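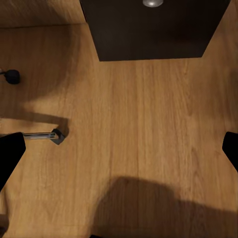 *Figure 1. Oak-colored surface with straight grain, rendered view from above.*

## Unit 2: Wood and Moisture

Wood takes up water from the air and gives it back. Students entering the furniture and flooring courses are expected to understand this behavior before they begin work on the first assignment, as most faults in finished floors and tabletops can be traced to it.

### 2.1 Moisture content

Moisture content is the weight of water in a piece of wood divided by the weight of the same piece when oven-dry, multiplied by 100. The result is given as a percentage. Freshly cut wood may hold more water than dry matter, so values above 100 percent are possible.

Water is held in two ways. Free water fills the cell cavities and leaves first. Bound water is held within the cell walls. Shrinkage begins only when bound water starts to leave – a point known as fiber saturation.

### 2.2 Direction of movement

Wood does not shrink equally in all directions.

- **Tangential** (along the growth rings): the greatest movement
- **Radial** (across the growth rings): often near half the tangential value
- **Longitudinal** (along the grain): small enough to ignore in most work

A wide flat-sawn board will therefore change more in width than a quarter-sawn board of the same size and species. Long boards laid side by side move mainly across their width, and the joints between them open and close with the seasons.

### 2.3 Worked calculation

A board 16 inches wide is estimated to shrink 2 percent across its width between late summer and midwinter.

16 × 0.02 = 0.32 inch

The fixing method must allow for this movement. Slotted screw holes and sliding clips are both acceptable in the Isel workshop. Gluing a solid top to its frame along the full width is not.

### 2.4 Reading and coursework

The Kullberg tables are kept at the library desk under shelf number 2768 and may not be borrowed overnight. Students who missed the September session on moisture meters should read the Zhuravel handout before the next class.

Coursework sheets are to be left in the tray outside the Cokano room. Show all working and state the units.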